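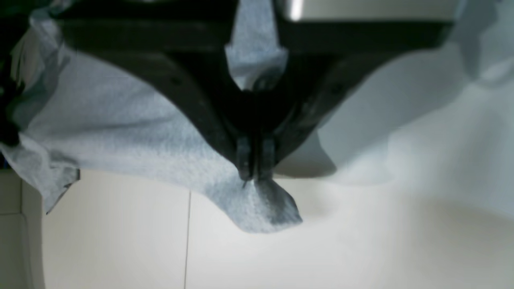
A reader from the Moynihan side of the river wrote in to say that our June piece on winter bread had it backwards, and that a cold kitchen is the best thing that ever happened to her rye. She leaves the dough on the back porch steps overnight, covered with a dinner plate, and bakes it before work. I tried it on Sunday and again two days later, and I have to say, she's right! The loaf had a deep, almost malty smell and the crust crackled for a good while after I set it on the rack.

So this week's item is a change of heart. I used to chase warmth all winter long (oven light on, bowl wrapped in a beach towel, the whole routine). Slow dough is so much easier to live with. You mix it after supper, you go to bed, and in the morning it's waiting for you, a little domed and full of bubbles. If you oversleep, it waits some more. I love that.

A few things I learned along the way. Rye is stickier than wheat and it stays sticky, so don't keep adding flour in the hope that it will behave. Wet your hands and your scraper and move quickly. I used the dark rye from the Gristunel mill, which is ground coarser than the kind at the grocery store and drinks up more water - my first dough was stiff as clay until I splashed in a little extra. If yours looks like thick oatmeal, you're in the right place.

Salt goes in at the start. I know some of you hold it back, and I did too for years, but with a long cold rise I couldn't taste any difference except the time I forgot it completely. (Toast with a lot of butter. We managed.)

The Oltum grange hall has its big oven back in use, by the way, and the bread swap there last month was a delight. There was a seeded loaf with caraway and orange peel that I'm still thinking about, and a dense little brick of a pumpernickel that had been baked in a coffee can. Somebody brought pickled beets to go with it and they were gone before I got a second helping.

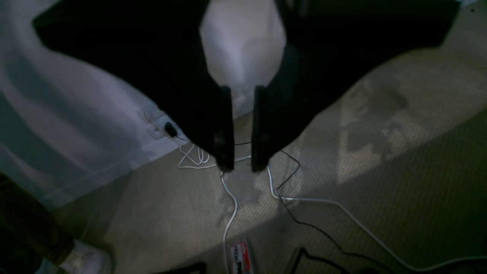 Porch rye, the short version

Stir together 4 cups of dark rye flour, 2 cups of bread flour, a tablespoon of salt and half a teaspoon of dry yeast. Add 3 cups of cool water and mix with a wooden spoon until no dry spots are left. Cover and leave somewhere cold but not freezing. An unheated mudroom is perfect, and so is the bottom shelf of the fridge.

In the morning, scrape the dough into two greased loaf pans, smooth the tops with a wet hand and let them sit on the counter until they've crept up near the rim. Mine took most of two hours, and yours may be quicker. Bake at 425 for 20 minutes, then turn the oven down to 375 and give them 40 more.

Now the hard part: let it cool all the way, and then let it sit until the next day before you slice it. Cut too early and the middle smears on the knife. By day two it slices thin and clean, and it's wonderful with sharp cheese or the last of the plum jam.

If you have a cold-rise loaf of your own, wheat or rye or anything else, please send it in. I'd especially like to hear from anyone baking with spelt, which I haven't tried this way yet and am dying to.

Posted 2019-12-13 by the Fevurard Kitchen Letter

More from the letter
Soup bones and what to do with them
Keeping a starter alive through the holidays
Three ways with dried apples
Your questions on cast iron

Contact us | Copyright Fevurard Kitchen Letter | Back to top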